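Folding Cloths So They Stay Folded

I have been cleaning with plain old cloths since before we moved to Clillthorpe, and for most of that time I kept them in a heap. A clean heap, but a heap! Every time I pulled one out, three more came with it, and I'd stuff them back in and promise myself I'd sort it out in August when things slow down. They never do slow down in August, by the way.

What finally got me going was a narrow drawer we picked up with the Lemari dresser. It's too shallow for a heap. If the cloths aren't flat, the drawer doesn't close, so I had to learn to fold the things properly, and now I'm a bit of a bore on the subject.

First, the surface. Please don't fold on the bed. I did it for years and the cloth sinks into the covers and you can't get a crease to hold. A table or a counter is so much better, the smoother the better, and if you have a dark one use that. Pale cloth on a dark top shows you right away when the edges don't line up (and it shows you every bit of lint too, so give the top a wipe before you start).

Second, hold it up before you lay it down. Take the cloth by opposite ends, lift it a little way off the table and pull until the slack goes out. Don't yank – thin cotton will stretch on one side and then it never comes out square again. A gentle pull, then lower it. I used to slap the cloth down and smooth it with my palms, which takes twice as long and leaves that annoying bubble in the middle.

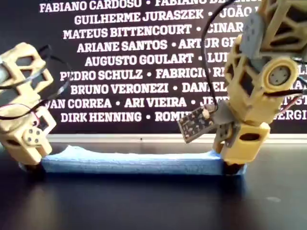
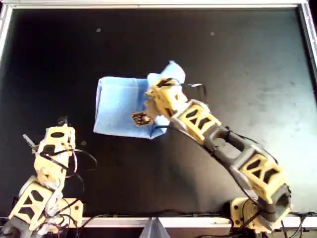

A light blue cloth on a dark tabletop, held by the ends in the first one and by a lifted corner in the second.

Third, fix your corners one at a time. Once the cloth is folded there's usually one corner that has wandered off or tucked itself under. Pinch just that one, lift it, and set it back where it belongs. Leave the rest alone! If you go tugging at the whole side, you'll lose the neat creases you already have.

My usual fold goes like this. Lay the cloth flat, bring the far edge to the near edge, and run the side of your hand along the crease. Then left over right, and the hand again. That's plenty for a small cloth. For the bigger ones I do one more fold so they stand up in the drawer, crease side up, like cards in a file. You can see every one and take out the one you want without disturbing its neighbors.

A few odds and ends I've picked up along the way:

Fold them the day they're dry. Cloths that sit in the basket get creases of their own, and those are the ones that win.

If a cloth won't lie square no matter what you do, it has probably shrunk crooked in the wash. Mine go to the garage for shoes and bike chains.

Keep one color for one job. Blue is glass and mirrors at our house, and everything else takes its chances.

Skip the fabric softener on cleaning cloths. They feel lovely and they just push the water around.

I did 60 of them in one go the first time, with the radio on, and my back let me know about it. Do a small stack while the coffee drips instead. The drawer has closed every day since, apart from the week I tried to get the oven mitts in there too.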